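Table setup for a two-arm demo at a public open day: how long per visitor, and what do people do while they wait?

Posted in Events and Outreach

coppicegate

My workplace is planning an open day in August and I have been given the robot table. I went to the Sallport open day to see how another group does it, and I came home with more questions than I had before. They had two small arms working with toy letter blocks on a wooden table, and visitors could ask for a word to be spelled out.

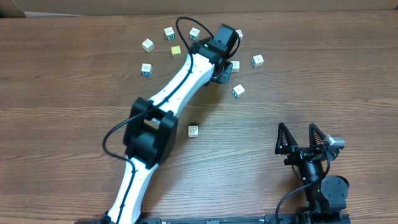
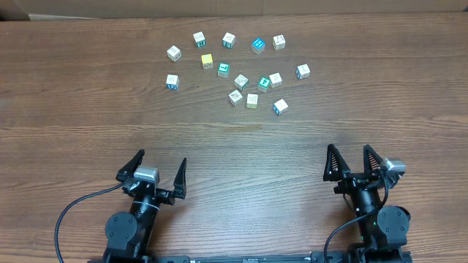 Stindholm, March 27, 2022

We will have nearly the same setup: two arms on one long rail, a gripper on each with its own small camera, and wooden letter blocks. Our table is a little narrower. The arms are steered by an operator who moves a second pair of arms by hand, and we do not plan to run anything on its own in front of the public. We could also play back recorded motions, but I have been told this is harder than it sounds when the blocks are never in the same place twice.

At Sallport each group got 7 minutes. A visitor named a short word, the operator looked for the letters, and the arms put them in a line near the front of the table. When the word was done the blocks were pushed back into a loose pile and the next group came up. It worked, but the line got long after lunch. I waited 30 minutes for my second turn, and several families in front of me gave up. The ones who stayed mostly watched the backs of other people's heads.

The rest of the day was well organized. There was a sign at the door with a map, a coat rack, and a good talk on gripper fingers in the side room. I only mention it to be fair to them, because the robot table was the one place where things backed up.

What I need to decide in the next few weeks:

How long should one turn be? I would like it to be shorter than theirs without people feeling rushed.

Should visitors get to steer the arms themselves, or only tell the operator what to do? Our safety person has approved either one with a staff member at the table.

Do we keep the letter blocks? Some of my coworkers think cups or soft toys would be easier to pick up. I like the blocks because children can read them, and because a block with a letter on it gives people an obvious thing to ask for.

Is a screen showing the gripper cameras worth the trouble? Sallport did not have one at the table. We own a monitor and a stand. I would have to run cables across a walkway, so I need a reason to do it.

We are expecting up to 4,000 people on the site, but most of them come for the trains and will not get as far as our building. Budget is small. There will be three of us at the table, with one on break at any time.

Edited to add: several people asked what is on the wall behind the table. At Sallport it was plain cardboard. We have a whiteboard, and I will probably cover it.

benchlamp_22

I have run a table like this at four open days, two of them with arms from Pridis and two with arms we built ourselves. I will go in the same order you did.

Length of turn. Stop giving out time and give out tasks. If you tell a family they have seven minutes they will use all seven, and if the operator drops a block at minute six everyone goes away disappointed. We do one word of three letters for each group. A practiced operator finishes in two to three minutes. If it goes badly, the staff member moves the last block by hand, says so, and the group still sees the word. Keep a printed card with a choice of words on it. When people are asked to think of any word at all, they freeze, or they pick one with two of the same letter and you do not have a second one. Go through your set of blocks before you print the card. Most toy sets have a lot of vowels and are short on the letters people want for names.

On the subject of names – children will ask for their own name, every time. Decide before you open whether you will do it. We say yes to the first three letters.

Steering. Let them, but not on letters. Moving a second pair of arms by hand looks easy and takes most people a few minutes before they can close on a block without knocking it over. What we do now is split the table. One arm belongs to the operator and does the spelling. The other belongs to the visitors, and their only task is to pick up any block they like and put it down in a marked square. Nobody minds missing, because there is always another block. You need a line of tape across the table and an operator who stays on their own side. Set soft limits on the visitor arm so it cannot cross over. Test the limits with the arm stretched all the way out as well as folded, since the elbow can stick out a good deal farther than the gripper when it is folded.

Blocks or something else. Keep the blocks. Cups tip over and soft toys get caught on the fingers. I would take out any block that has worn smooth, and I would spread them out more than you think you need to. The fingers need a gap on both sides of a block to get around it. If two blocks are touching, the operator has to nudge them apart first, and this can take longer than the pick itself. After every word we spread the blocks back out by hand. It takes a few seconds and saves a lot.

One more thing about letters. Decide which way up counts. A block has several faces, and the one you want may be underneath. Ours are set out with a letter on top and the operator never has to turn one. If you want to show off turning a block over with two grippers, do it as a separate demonstration on the hour.

Screen. Yes, if the line is going to be longer than 20 people. The picture from a gripper camera is good to watch from the back, because the block gets bigger and bigger until the fingers close on it. Put the monitor high, above head height, facing the line and away from the operator. For the walkway, use a proper cable ramp and not tape. If you can put the computer on the same side as the line, you may not need to cross the walkway at all.

Cover the whiteboard. It throws reflections, and people write on it.

Things to have under the table: spare fingers, the right hex keys, a spare cable for each camera, paper towels, and a printed sign that says the robot will be back at a certain time. Let the motors rest. We stop for ten minutes every hour and tell people so on the sign. Check how the cables hang before you open, with each arm moved to the farthest point it will reach. A loop that looks fine with the arm at rest can go tight or catch on a block when it swings across.

quarrymill

We used soft toys and it was fine. Depends on the gripper.

Don't let kids lean on the table. It shifts everything.

halftrack_ib

I agree with most of what benchlamp_22 wrote, and disagree on the steering.

We split the table at first, the same way, at the Illés open house. The trouble was sound and attention. Visitors who were steering wanted help from the operator, the operator was in the middle of a word, and the people who had asked for the word felt ignored. You have two staff at the table at any moment. If one is operating and one is helping the visitor who steers, then there is no one talking to the line, and the line is where you lose people.

What worked better for us was to alternate. For the first half of each hour both arms were run by the operator and people asked for words. For the second half both arms were handed over to visitors, one arm each, usually a parent and a child or two friends. They had to work together to get one block across the rail side of the table from left to right, passing it or setting it down in the middle. It takes a while and they laugh a lot. The line moves more slowly in that half hour, but people do not leave, because it is fun to watch other people try.

If you do this, post the times at the door of the building as well as at the table. We forgot on the first morning and had to explain it over and over.

About the words: we had a sheet where people in line could write down their word before they reached the front, with the missing letters crossed out at the top. A staff member would pass it to the operator, who could start looking for the letters while the last group was still leaving. I would guess it saved us a minute a turn. I did not time it.

I have not used a screen, so I can't say.

coppicegate

Thank you, all three. I am going to try the word card and the sheet for the line, and spread the blocks by hand between turns. I had not thought about which side of the block is up.

We will do a practice afternoon with staff families first. I will try the split table and the alternating half hours on the same day and see which one my coworkers can stand. The monitor is still undecided. The outlet is on the wrong wall.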